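# What happens when a storm is coming?

I get asked about storms a lot, mostly by kids who have just heard the word "evacuate" on the radio and want to know if they should worry. So let me tell you how it works in my part of the world, a river town called Lirnlow.

First, somebody has to notice the storm. That job belongs to weather forecasters, who use satellites and radar to see where the clouds are heading. If a big storm might come our way, they send a warning to the towns in its path. Then the Panel meets. That's what we call the group that decides what the town should do – open the shelters, close the schools, move people away from the river. (When I was little I thought the Panel was a piece of wood on a wall. I was so confused!)

## Why leave before the water comes?

Rivers can be sneaky. Last August the Vurnov looked perfectly calm at lunchtime, and by supper it was over the footpath. The rain had fallen way up in the hills, and it took hours to reach us. If you wait until you can see the flood, the road you need may already be under it.

So when the Panel says go, we go. In that August storm, 1019 people left their homes and slept at the Kuster school. I was one of them, on a mat in the gym, next to a baby who did not care for sleeping at all.

Supper at a shelter is usually something simple, like rice or soup. You line up, you get your plate, and you eat with whoever is sitting near you. I ended up playing cards with a whole family I'd never met.
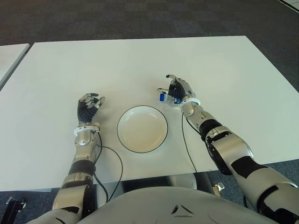
## Who are the rescuers?

Some people can't get out in time, and that's when rescue crews go in. Our town has 32 trained rescuers and 2 boats. They wear life jackets and helmets, and they never go out alone. They practice all year long, even in winter – brrr!

Flood water is dangerous for them too. It can be fast and full of branches, and you can't see the bottom. Sometimes a crew has to stop and wait for a safer moment, which is hard when they want so badly to help.

## What can you do?

Plenty! Ask a grown-up where your nearest shelter is. Learn one phone number by heart. Help pack a bag with water, a flashlight, any medicine your family needs, and one small thing you love. Mine took me 30 minutes to pack, and most of that was choosing a book.

And please stay out of flood water, even if it only looks ankle deep. If you see someone in trouble, shout for an adult and call for help right away.

Updated 05/12/2025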